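Housekeeping and Turnover > Supplies > Bin liners in small bedrooms

ulmont_flats
Guest room bins, September 2025. We use open bins with a white wire rim and the liner folded over the top. Liners are the Funeo grey, 684 to the case. Two complaints: the liner slides inwards, and too much of it bunches in the middle. Room layout for reference, bin normally on the carpet by the nightstand. 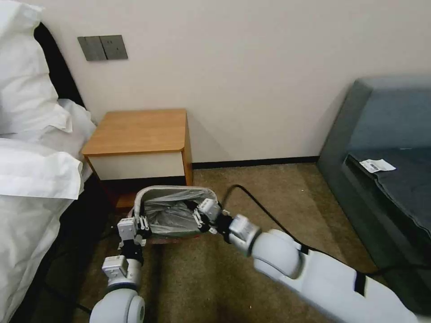

Photo: ulmont_flats

Would a smaller liner fix both, or do I need a retaining band?

kettle_descaler
Smaller liner. The bunching is surplus width. Measure the circumference of the rim, halve it, add 3 cm. That is your flat width. Anything over that ends up as folds.

tarn_and_fell
Disagree on the 3 cm. On a wire rim there is very little for the film to grip, so I would keep the width and knot the slack at the back, under the fold. Bands go missing.

kettle_descaler
A knot tears thin film when it is pulled out. I have had it happen on Vivberg liners as well as the cheap ones.

ulmont_flats
Noted. Second question, then – where do you put the old liner while fitting the new one? Ours tends to end up on the nightstand. 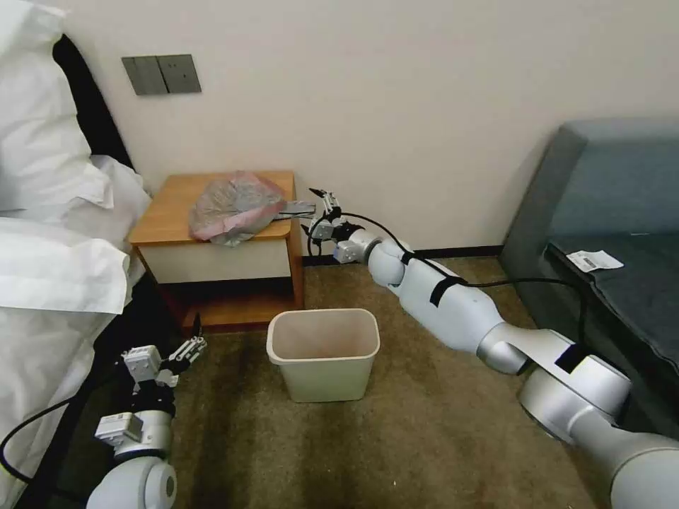 I would prefer it went straight into the trolley sack, but the trolley stays in the corridor and the gap beside the bed is narrow.

tarn_and_fell
Floor, never a bedside surface. Guests put glasses and phones there.

wei_lettings
Carpet is no better if the bag leaks. Carry a sack on your belt and wipe the top last in any case. We changed to that in May, two rooms at a time.

kettle_descaler
Agree with Wei on the wipe. Still say smaller liner.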